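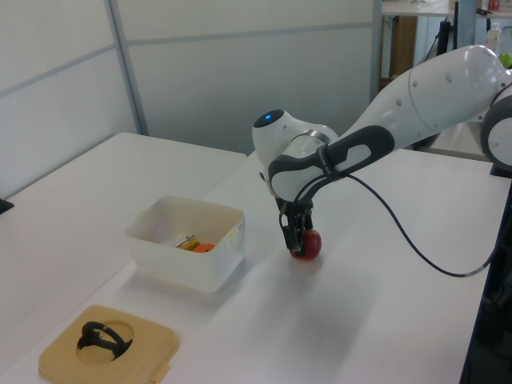

Chiharu Nishimura wrote to say that her first sewn notebook came out with the thread so loose that the pages slid up and down inside the cover, and could the steps be set out again with more on the pulling part. They are set out again below, with the tightening written as its own step.

Sewing a small notebook

A pamphlet stitch is the simplest way to hold a stack of folded paper together with thread. It uses three holes and one knot. The result opens flat in the middle and takes less than an hour the first time, most of it spent folding and measuring.

What you need

Plain letter-size paper, any kind you like to write on
One sheet of heavier paper or thin card for the cover
Linen thread, or strong cotton thread run over a piece of beeswax
A needle with an eye just big enough for the thread
An awl, or a pushpin if you don't have one
A bone folder or the back of a spoon
Ruler, pencil, sharp knife and a cutting mat
An old phone book or a folded towel to punch into

I use Sotton thread in the medium weight, which my shop in Rollden sells by the card. Any thread that doesn't snap when you tug it will work. Embroidery floss is soft and pretty but it frays at the needle, so keep it short if that is all you have.

Check the grain

Paper bends more easily in one direction than the other. Bend a sheet over gently without creasing it, first one way and then the other. The direction with less push back is parallel to the grain. You want the fold of the notebook to run with the grain. With ordinary letter paper folded in half to make a half-letter book, the grain often runs the wrong way, and for a notebook you plan to carry around for a month this doesn't matter a great deal. For one you mean to keep, buy larger sheets and cut them down. The cover is more important than the pages here, as card folded against the grain tends to crack along the spine.

Fold the pages

Fold each sheet in half by itself. Line up the corners, hold them, and press the fold down from the center outward with the bone folder. Then nest the sheets one inside another and tap the folded edge on the table until they sit level. Four sheets give you a thin book, good for practice. I wouldn't go past ten with ordinary printer paper. A thick stack pushes its inner pages out past the outer ones, and the fold starts to look round.

Cut the cover the same height as the pages and a little wider. Score the center line before you fold it. Wrap it around the stack. The extra width gets trimmed at the end.

Punch the holes

Cut a strip of scrap paper as tall as the notebook and fold it in half end to end to find the middle. Mark the middle, then put one mark an inch and a half in from each end. Open the strip out and lay it in the center fold of the notebook. Clip everything at the top and bottom so the sheets can't creep.

Set the open book on the phone book and punch straight down through each mark, going through the cover as well. Hold the awl upright. If it leans, the hole comes out beside the fold on the outside, and you'll see it every time you pick the book up. The holes should be just big enough for the needle.

Sew

Cut 20 inches of thread for a half-letter book. Don't knot the end.

1. Start inside the book. Go out through the middle hole and leave a tail of 4 inches on the inside.
2. Come back in through the top hole.
3. Run the thread down the inside, past the middle hole, and go out through the bottom hole.
4. Come in again through the middle hole. Watch that the needle doesn't go through the thread already in there - a split thread won't slide when you pull it.
5. You now have two ends inside. They should sit on opposite sides of the long stitch. If both are on the same side, slip one under.

Tighten

Pull both ends along the fold, one toward the top and one toward the bottom. Never pull straight up toward yourself, as this tears the paper between the hole and the edge of the fold. Draw the slack out in small tugs, then turn the book over and look at the outside stitches. They should lie flat against the spine. If you can get a fingernail under one, work the slack back toward the middle with the needle and pull again.

Tie a square knot over the long stitch, right at the middle hole. Trim the ends to half an inch.
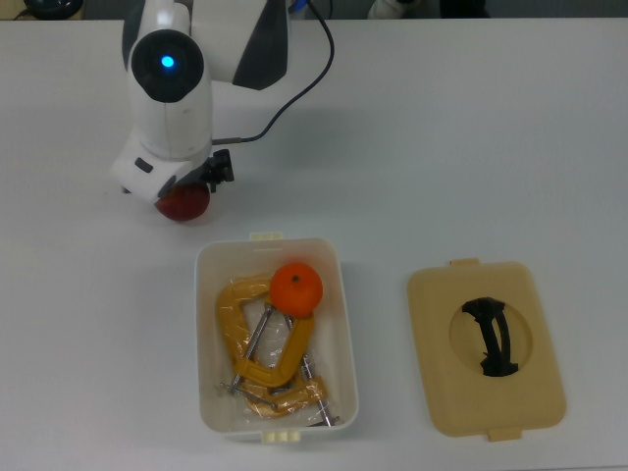 Can I use dental floss in place of thread?
Unwaxed floss holds fine for a practice book, but waxed floss is slippery and the knot tends to work loose.

Trim

Close the book and put it under something heavy overnight. In the morning, lay a metal ruler along the front edge and cut with a fresh blade, using many light passes. Let the ruler do the guiding and keep your fingers well back from its edge. Thin books need only the front edge cut. If the top and bottom are uneven, cut those too, square to the spine.

Rounded corners can be done with a corner punch or traced from a coin and cut with scissors, a few sheets at a time. I leave mine square.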